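Table covering (paper)

Paper table covering is the practice of laying plain paper, most often brown kraft, over a work table, dining table or craft bench to protect the top and give a clean surface that can be thrown out. Sold in rolls and in pre-cut sheets. Also called bench paper, butcher paper (strictly a different, heavier food paper) or table roll.

Materials
Brown kraft is the usual choice. Cheap, takes tape well, hides crumbs and light stains. White paper shows dirt sooner, which some kitchens prefer. Waxed and plastic-backed types exist for wet work but are harder to tape and don't fold flat. The Sidum mill sold a 40-inch roll for many years, later copied by Fullside under the name Drornix; both were meant for school lunch rooms and ended up mostly in workshops.

Laying
The top is wiped and dried. Paper is rolled out lengthwise, pulled snug, and taped under the edge or along the sides. On wide tables two runs are laid side by side with a small overlap, seam taped. Paper left overnight before taping lies flatter — rolled stock keeps its curl.

Marking out
Covered tables are often divided with colored tape, blue painter's tape being the most common. Strips are run both ways to make a grid, each cell holding one thing or one stage of a job: a cutting board in one, a serving tray in the next, plates in another. Large cells suit trays and boards, small ones suit cups and hardware. Tape also holds down the seams, so the grid does two jobs at once.

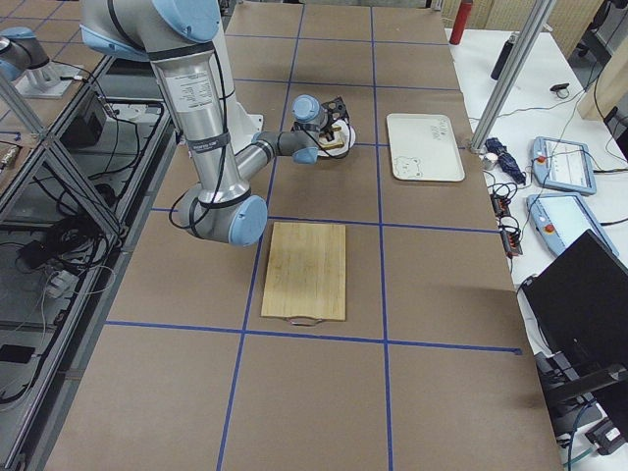

Cells may be numbered in marker or left blank. In the Chin community kitchen the lines were laid before the start of term in September and redone when the tape began to lift, usually at the corners and crossings first. Crossings are thicker than the rest of the line and a flat tray can rock slightly if set on top of one. Placing items fully inside a cell avoids this.

Use with food
Plain kraft is not always food grade. Bread, fruit and cut items go on a board or plate, with the paper only underneath. Cutting directly on the paper slices through it and marks the table top.

Replacement
Changed when torn, greasy or wet. Light kraft of 80 grams per square meter lasts a few days of normal use, heavier stock longer. Clean sheets can go in with paper recyling once the tape is pulled off; greasy ones can't.

See also
Butcher paper
Painter's tape
Place mat
Oilcloth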